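In Defense of the Boring Half Hour

July 26, 2021

My contract with Mistbridge calls me a "field maintenance lead," a title that makes people picture a tractor. My field is other people's bedrooms. I look after hand-held grippers, the kind a person carries around and works by hand so that a robot arm can later be taught to fold a shirt. I clean them, tighten them, calibrate them and get blamed for them, and I have come to hold an unpopular opinion about all this, which I would like to set down while the kettle is on.

The opinion is that setup is the job. Everything after setup is laundry.

You would not guess this from how the work gets talked about. A visitor comes to the office and asks how many hours of folding we have. Fine, we have lots. The visitor nods. I have yet to meet one who asks when the finger screws were last checked, and the finger screws are where those hours go to die.

Take the left-hand unit we called Hendell, after the street where it was first dropped. For most of November it sent back perfectly handsome footage of T-shirts, towels and one heroic duvet cover. The yellow fingers opened, the yellow fingers closed. One of them was also a hair loose at the base, so that every time it pinched cloth it leaned over like a man on a bus. The recorded opening and the real opening had been drifting apart for weeks. We threw out 131 recordings over a quarter turn of a screwdriver.

I had a checklist that would have caught it. It had been trimmed for efficiency. I know this because I trimmed it.

Wenche Bråten, who taught me this trade and disapproves of most of what I've done with it, used to run her check the same way each morning. Wipe both lenses, dry cloth first. Work the fingers fully open, then fully closed, and look at the gap against a light. Press each screw with a thumbnail before trusting a driver to it. Route the cord so it can't snag on the thing you are about to pick up. Read the sticker and write down what it says, even if you have read that sticker every day since spring and could recite it at a funeral. The whole business took her 33 minutes for a pair. I timed it once, hoping to embarrass her, and she asked what I planned to do with the time I'd save.

I still don't have a good answer. Mostly I'd have spent it recording with a dirty lens.

The case against her method is not stupid. Sulastri Krishnan, who schedules our sessions and has to make the arithmetic work, points out that a person standing around with a gripper on each hand is being paid to stand around. She would like the morning check cut to the bare minimum, with software catching whatever slips through. Software is pretty good at this now. It can tell you that a lens is blocked. It is less good at telling you that a lens has a thumbprint on it and the black shirt and the black trousers have therefore become one large animal. Dark cloth is hard enough for these cameras on a good day, with a bright window off to one side doing its best to ruin everything.

And software will never notice the noise. Every loose part I have found this year I found by ear, or with my fingertips, usually while looking for something else. There's a small tick the linkage makes when grit gets in – you feel it through the handle before you hear it. Bedding is terrible for this. People think of fabric as clean and soft. Fabric is a delivery system for lint, and lint goes to hinges like gulls to a parking lot.

We had a consultant from a firm called Trelitz who proposed swapping the fingers every 1,000 grasps whether they needed it or not. This has the charm of a rule. It also means a fresh set of screws, freshly disturbed, all through the day, installed by whoever happens to be holding the bag. I would leave a worn finger I understand alone before I'd swap in a new one I don't, though I admit I feel the same way about shoes.

What I'd ask for is modest. Pay for the half hour. Put it on the schedule under its own name, so it can't be eaten by traffic. Let whoever wears the grippers do the check with their own hands, so they know what normal feels like. And when the session number comes in lower than the plan, leave it low.
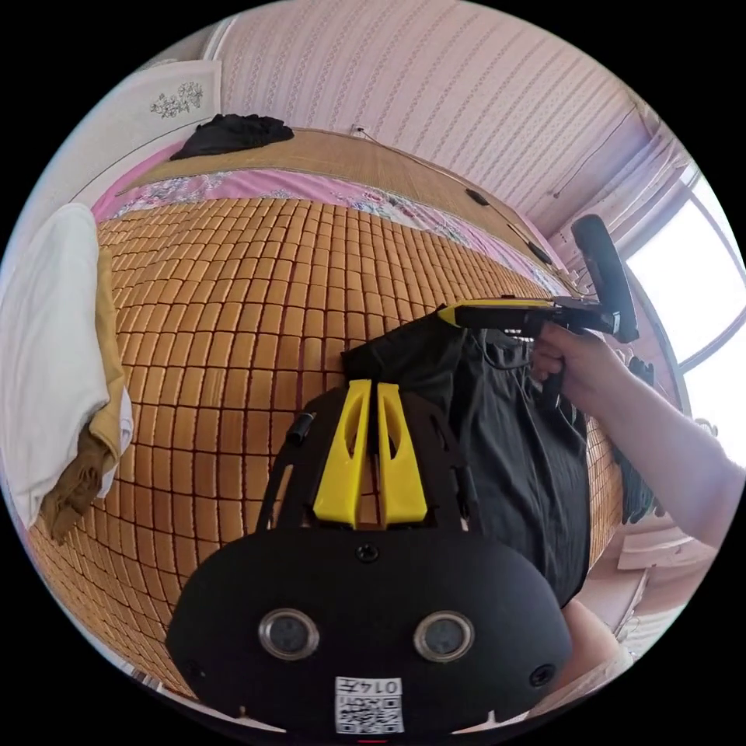
Sulastri and I have settled, for now, on the full check in the morning and a short one after lunch. The short one is lenses, fingers, cord. She still thinks it's long. Wenche thinks it's a disgrace, and she has asked me to send her the Hendell screw so she can keep it on her desk where I'll see it on calls.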